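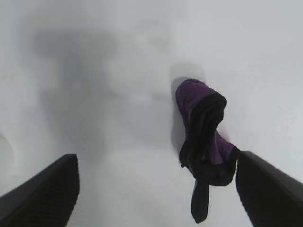 Wrist view, open gripper and the purple and black cloth.

Progress report to the Brivitance fund
Project: Flandik, tabletop demonstrations for learned grasping
Prepared by Nia Lougher, with Frida Grímsdóttir and Wyn Prydderch
31/05/2021

Dear Inès,

Thank you for your kind note after our last call, and for your patience with the budget sheet, which Dwynwen James has now put into the layout your office prefers. I promised you a proper account of where the collecting stands, so please get yourself a coffee, as I have never been much good at keeping these short.

The main news is that we have passed 2000 recorded demonstrations that we are willing to keep. By a demonstration I mean one complete attempt, guided by a person, from the arm's starting position through to the release of the object, with the wrist camera recording the whole way along and the arm's joint positions saved next to it. Wyn goes through each one before it enters the Cestine archive. He is a stricter judge than I would be, and I am glad of it, though there were afternoons when I watched an hour of my own driving disappear and had to go for a walk.

You asked in your note why we spend so much time on soft things. A rigid object gives the learner a shape it can more or less rely on. Cloth comes down differently every time you drop it, and a fold that offers a good grip from one side may offer nothing at all from the other. We have been setting cloth down crumpled and leaving it that way, with no tidying by hand, and asking the operators to choose their own approach. Frida and I drive quite differently, as you would guess if you had ever seen us park, and we believe the learner is better off for having both of us in the archive.

Paper cups have taken up the other large share of our time. We began with them standing upright, and those sessions went quickly. A cup on its side is a much slower business. The operator has to decide whether to close across the body or take hold at the rim, and too firm a squeeze spoils the cup for the next attempt. We keep a stack of fresh ones under the bench now, and I'm afraid the line for consumables in Dwynwen's sheet shows it.
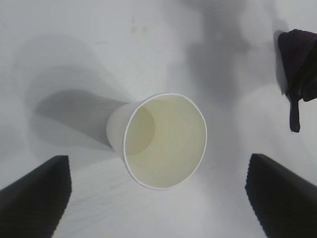 The lighting has been the other thing on our minds. We had hoped to keep it perfectly steady, and then Frida argued (very persuasively, over a long lunch) that a learner raised on one kind of light would be helpless in anybody's actual kitchen. So we now move the lamps between sessions and let the shadows fall where they like, including the arm's own. Early training runs on the mixed recordings were disappointing, I will admit, and for a week or so I wanted to go back to the old arrangement. With more recordings in the mix the results have come up again nicely.

On the current test set the learned controller completes 70 attempts out of every hundred with cups and 67 with cloth. I was pleased with the second figure in particular, as cloth was the one that kept me awake in the winter. Most of the cloth failures are of one kind: the fingers close a little too high and come away with nothing. Wyn is collecting extra demonstrations of low approaches to see whether that helps, and he has asked for a few more operators so that we aren't all teaching it the same bad habits.

There are 2 matters on which I would be grateful for your advice. The first is the labeling tool, Nishad, which we have on a trial license. It has saved Frida a great deal of typing and we would like to keep it, but the cost was not in the original plan. The second is storage. We are keeping every camera stream at full quality, and the archive is growing faster than I told you it would. I would much sooner move money across from travel, which we have hardly touched this year, than start throwing recordings away.

In June we plan to begin on sessions with more than one object on the table, where the operator is told which to pick up and has to leave the rest alone. Dwynwen will send the revised sheet separately, and Frida would be delighted to show you the archive over a video call whenever it suits you.

With warm regards from all of us,
Nia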